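The Mets were losing by the third inning, so I finally gave some thought to the little red disks. They have been on my mind since September, mostly at 3 a.m., when I'm at my least useful.

My system was to keep them all together on the tan board and shove them about with the green T. It's a fine system if your goal is to have disks in a pile.

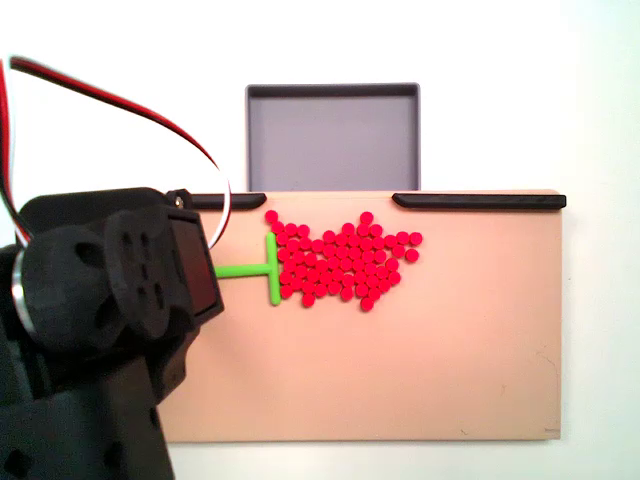

Adel Hegazy, who has opinions on storage and shares them, says I should sort everything into a tray and be done in 15 minutes. Adel once spent roughly 400 words telling me how to coil an extension cord. I read all of them. My cords look the same.

Still, I do like the T. A straight handle, a crossbar, a green you could find in a blackout. I own fancier tools that do less, and most of them live in a drawer I've stopped opening.

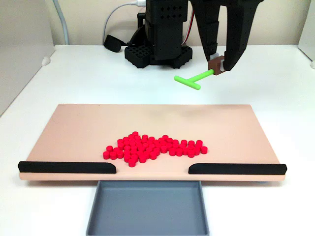

*The green T, up off the table for once.*

Tray next, probably. The Mets lost.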